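# Are 73 demos of the same tidy-up task worth anything?

**Trilok Malhotra**

I've been recording tabletop examples for a small policy, wearing the camera on my chest, and I'm up to 73. Everyone I ask says "get more variety." Fine, but what does that mean? Swap the props? Move the props? Change the table? I have one table and one cloth. Before I spend all of May on this I'd like to hear from somebody who has measured it, because most of the advice I find reads like superstition.

**Kiyoshi Nagano**

More data always helps. Get to 500 and then worry. Also check your lighting.

**Chie Higuchi**

I don't buy "always." We had 60 demos at Goltow with the props in nearly the same spots, and the policy learned the spots. Move the can over by a hand's width and it reached for the old place. We threw out most of them and did 65 new ones, and that set did better. Was it the layout or just a more patient operator? I can't tell you, and I'd be wary of anyone who says they can from one run.

What I'd do with one table:

- Hold back 2 layouts before you record anything, and never train on them. Without that you're grading your own homework.
- Change how things lie as well as where. Bottles on their sides, pointing different ways, a few items near the edge of the table.
- Put in some awkward starts. A marker balanced across the top of a drink can is a fair one, with the cookie box right in front of it – if every can in your set stands clear, you haven't tested much.

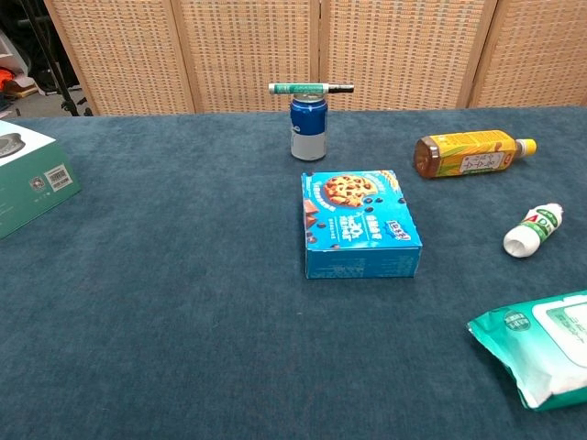
- Keep the failed takes in a separate folder. People swear by training on them and people swear against it. I've seen no numbers I trust either way.

As for the cloth, leave it alone until the layouts work. Then change it and expect to be disappointed.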